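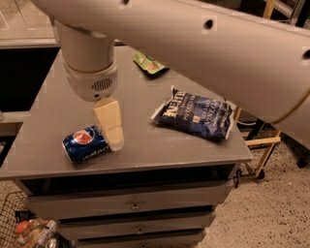 The break room at Brivitz closes its kitchen at 3, and after that people eat whatever is on top of the drawer cabinet by the door. The woman who stocks it has worked in the office for six years. She took over the snacks in her second month and still does them, between invoices and the front desk.

"It started with one box of granola bars," she said. "Then someone asked for chips, and after that I had a list."

She has a budget of $300 a month. Most of it goes to potato chips and canned soda, ordered by the case from Plurkent, a wholesaler across town. The delivery comes on Tuesday morning. She puts the extra in the drawers and sets a few things out on top.

"If it's in a drawer, people forget we have it," she said. "I can put the same bag on top and it's gone by lunch."

Salt and vinegar is the flavor people argue over. She tried dropping it last November to save money and had four emails by the end of the day. It was back on the next order. Plain salted, which she had expected to be the safe choice, sits in the drawer for weeks.

Soda is simpler. She buys regular cola and one diet, and she no longer asks for suggestions. "I asked once. I got eleven different answers – two of them were for beer."

The cabinet came from the old Dovhaniuk office when that company moved out of the building. It was meant for files. The drawers are deep enough for cans standing up, but she has learned to put the chips in last. "You push a drawer shut on a full bag and you get crumbs," she said. "I've done it plenty."

Cleaning up is the part she likes least. She wipes the top down before she goes home and throws out anything open. There is a recycling bin under the window, and most people use it. Some leave their cans where they finished them.

She has asked for a small refrigerator for next year. The one she wants costs $635, and she is still waiting to hear back.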